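Selling used clothes online: worth it for a closet this size?

Luda

So I finally cleaned out my closet over the weekend and ended up with way more than I expected, mostly work blouses and a few dresses from when I had an office job. My sister keeps telling me to sell it all on Trarnemine, but I've never sold anything online and I don't want to spend my whole summer at the post office! Do I list things one at a time or in bundles? And do people really care if a shirt isn't a fancy brand?

Posted May 21, 2019

Clendonier

I've been at this since January and I've made $176, so take this for what it's worth (I have a day job and two dogs). Bundles go faster. Single tops sit forever unless they have a name people search for. I put three or four blouses in the same size together, price the lot at what I'd pay myself, and they're usually gone in a week or two.

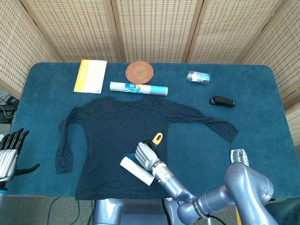 The other thing is measurements. Armpit to armpit, shoulder to hem, and sleeve length if it has long sleeves. I skipped that at first and got so many messages asking that I went back and redid every listing, ugh. Also say if the fabric is thin! I had a lady send back a blouse over that and she was right, I should have said so. Shipping on a bundle ran me $7 last time, and I just build it into the price.

Heinonen

just donate it, life is short

Tinypurpledoor

Depends how much you have. I sold close to nothing until I had a bunch of listings up, then it picked up. Check sold prices, not asking prices. I've seen people ask $200 for a jacket that goes for thirty.

Related
Getting deodorant marks out of dark shirts
Where to buy cheap mailers
Consignment shop or yard sale?
How do I store winter coats in a small apartment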